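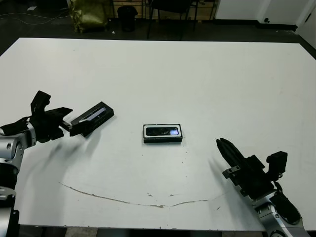
How to check a film credit before you repeat it

Film credits look like facts. They come in neat lists, with years attached, and people copy them without a second thought. I have spent too much of my life fixing the results, so I don't trust any credit I haven't traced myself. The method below is slow. It takes me an evening for a short filmography and longer for a producer, because producers are the worst case of all.

Start with the film itself. Get hold of a print, a disc or a decent transfer and read the opening titles, then the closing ones. Write down the wording exactly. "Presented by," "produced by" and "in association with" are different claims, and a database will happily fold them into one. If the titles on your copy look newer than the film, be suspicious. Reissues get fresh cards, and names come and go.

Next, look for paper from the year of release. Posters are fine for spelling and poor for everything else. Songbooks are better, when they survive, since someone had to print the names before the arguments started. For Namora, a family drama I was asked about in November, the poster names one production company and the songbook names another. Four websites follow the poster. I can't find any sign that a single one of them looked at the songbook.

Now count your sources properly. Ten pages with the same sentence are one source. Pick an odd phrase or a misspelling and search for it in quotation marks. You'll usually find the oldest page quickly enough, and it will usually cite nothing.

Be careful with obituaries and tributes. They're written fast, often from what the family remembers, and a man who put money into one picture becomes "the producer of many hits." I use them for leads only. If a tribute says he made Wiriya, go and find Wiriya. If it says he introduced a star, check whether the star had 2 earlier films.

Trade directories deserve a look too, with the same caution. The Milleck directory has 1,949 entries, and I used to think a number that exact meant somebody had checked them. Then I found the same company in there twice, under two spellings, with different founding years. People paid to be listed. Read the entries as advertising.

Write down what you found and where, including what you didn't find. My notes have three headings: seen on screen, seen in print, claimed. Most of what gets passed around belongs under the third, and I leave it there until something better turns up. Grimel has been sitting under "claimed" for years – I still don't know who financed it, and the two confident answers online contradict each other.

If you do publish, give the wording from the titles and say which copy you watched. Somebody may have a different one.

Last updated February 22, 2023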